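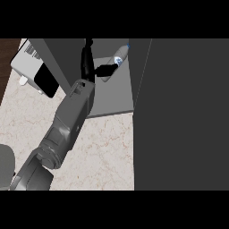
Vonano Road Runners
Minutes of the monthly meeting, September 15, 2021

Present: Fatima Mokoena (chair), Mbali Maluleke, Bheki Shezi, Alcides Inga (minutes)
Apologies: Mpho Sithole

1. Last minutes
Accepted with one fix. The Xaba loop was listed as measured. It was driven once in Bheki's car, and the odometer reading does not count as measuring. Changed to "estimated."

2. October relay
Mbali reported that Zimberg, the timing company, now wants $2000 for chips and mats, up from $1527 last time. Their email says the extra covers "an improved runner experience." Fatima asked what that meant and Mbali said she had asked them the same thing and got a brochure. Bheki thinks we should pay, as hand timing led to arguments at the spring race. Alcides pointed out that the chips led to arguments too, and that two relay legs were missing from the results for a week.
Agreed: Mbali to ask for the old price in writing. If they refuse, we go back to stopwatches and a clipboard at each handoff.

3. Relay route
Bheki wants to move the second handoff to the Vokerora parking lot. He says the owner is fine with it. The chair asked whether the owner had said so or had just not said no. Bheki will get a letter. Until then the handoff stays at the park gate, mud and all.

4. Training plan
Mpho sent in a plan that promises every member a faster 10K after following it for three months. Those present doubted this. Mbali noted that the plan has hill repeats on back-to-back days and no mention of anyone over fifty. Alcides tried the first two weeks and reports a sore calf and no change in pace. Not adopted. Mpho is welcome to post it under his own name, without the word "guaranteed."

5. Early group
Bheki said the 5:30 a.m. group is "growing." Asked for the sign-in sheet, he said there isn't one. Fatima said she has turned up twice and run alone both times. The group will keep its slot on the calendar through October, with a sheet, and then we look at it again.

6. Shirts
Still no sizes from half the club. Mbali will not order on guesses again - we have a box of extra larges left from the last time. Members who don't reply by the relay don't get a shirt.

7. Other business
Bheki raised a club app. No one seconded it.

Next meeting in October, same place, date to be sent out by Fatima.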